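Artificial Flowers and Vases: Table Arrangement Gallery

Fatari Center for Home and Interior Studies
Practical Arrangement Unit, April 2026

The Practical Arrangement Unit introduces students to the selection, handling and display of artificial flowers for reception areas, waiting rooms and private homes. Artificial stems are now used widely in buildings where fresh flowers are not permitted or cannot be watered on a regular schedule. The unit treats them as a material in their own right, with their own rules for storage, shaping and cleaning.

The gallery on this page accompanies the written guide prepared by Yamuna Venkataraman and revised by Vimala Bangera. It concerns the table stage of the work, when stems are laid flat and matched to a vase by color and length. Students are asked to complete this stage before any arrangement is judged for height or balance. The palette for the current term is limited to red and white with green foliage.

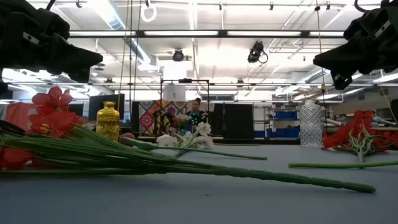

Red and white flowers laid out on the table, with a textured gold vase and a clear cut-glass vase.

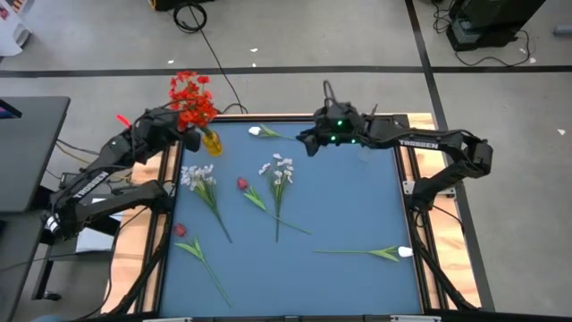 Tulips and sprays of small white flowers on the blue tabletop, with red-orange blossoms in a small yellow vase.

Selection of the vase comes first. A narrow neck holds a small bunch upright without support, while a wide opening requires either a greater number of stems or a filler of glass beads or folded tape. Clear glass shows the lower part of every stem, and any bent wire or molded seam will be visible through it. Colored and textured glass is more forgiving and is recommended for a first arrangement.

Stems should be laid side by side, with all heads facing the same direction, and compared before they are shaped. Most artificial stems have a wire core that can be bent by hand. Bends should be gradual and made in the lower half of the stem. Repeated bending at one point will weaken the wire and may split the green covering. Stems must not be cut without the approval of the instructor, as the same stock is used by each group in turn.

For a small vase, the unit recommends 3 or 5 stems of the principal flower. Sprays of small blossoms are added last, and no more than 2 should be used in a vase with a narrow neck. Tulips are best set slightly lower than the flowers around them, with their leaves opened outward to cover the rim.

Dust is removed with a soft dry brush, working from the center of the flower toward the edge of the petals. Fabric petals should not be soaked. Glass vases are washed separately in warm water and dried fully before stems are returned to them.

At the close of each session, stems are sorted by color and placed in the long trays on the Saseck shelving. Vases are stored upright on the lowest shelf, 4 to a row, with a cloth between them. Damaged stems should be set aside in the marked tray and recorded in the stock book.

Copies of the written guide may be consulted in the Pillai Reading Room. Requests to borrow vases or stems for a display elsewhere in the building should be submitted in writing to Vimala Bangera. The winter palette, consisting of white, silver and dark green, will be introduced in December.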